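Facilities Service Desk, Matheson Building
Ticket 1714
Category: Fixtures and partitions
Location: Third floor, curved glass partition
Raised by: Bernadette Pichon
Priority: 3
Status: Monitoring

Summary
Occupants report a rattle from the curved glass partition when the corridor door is closed. The sound is loudest near the foot of the curve and can be heard from the nearest desks. No damage to the glass has been reported.

Log

Entry opened August 29, 2024. The requester states that the noise was first noticed in July, after the floor was re-carpeted. It was mild at first and staff did not consider it worth reporting. It is now frequent enough to disturb telephone calls.

First visit. The technician closed the corridor door several times at normal force and heard the rattle on each occasion. The glass was inspected from both sides for chips, cracks and clouding at the edges. None were found. The upper channel was firm to the touch. The lower channel moved slightly when pressed by hand at the third joint from the door.

The installer, Zirnbridge, was contacted and asked to confirm which gasket had been fitted. Zirnbridge replied that the curved panels were supplied with the Liltach 15 strip in the lower channel and that a short length may have lifted during the carpet work. They advised against using sealant until the strip had been checked.
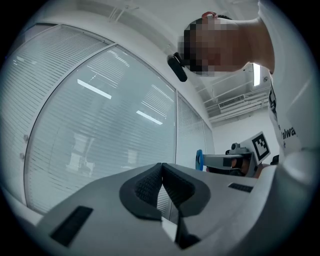 May the room be used while the ticket remains open?

The room may be used as normal. Occupants are asked not to lean on the glass or rest equipment against it, and to close the corridor door gently. Any new crack, or any movement that can be seen without touching the panel, should be reported to the desk by telephone and the area kept clear until a technician attends.

Second visit. The cover trim was removed along the lower channel. The gasket had come out of its groove at the third joint and was folded under the edge of the trim. Carpet fibre and grit were cleared from the groove with a soft brush. The existing strip was found to be stretched and could not be pressed back evenly, so a replacement length was requested from stores.

Stores note. Liltach strip not held. Order placed with Stomik under the Matheson maintenance account, reference 3000. The trim was refitted loosely in the meantime and the requester was informed.

Third visit. New strip fitted to the lower channel, working from the door towards the far end of the curve. Trim refitted and screws tightened by hand. The door was closed several times at normal force and no rattle was heard. A faint click remains at the door latch. This is a separate matter and has been passed to the locks and doors team.

Outstanding
Requester to confirm that the noise has not returned in ordinary use.
Carpet contractor to be reminded to protect the lower channels on the remaining floors.
Spare length of strip to be labelled and placed in the third floor riser cupboard.

Replies to this ticket should quote the number in the subject line.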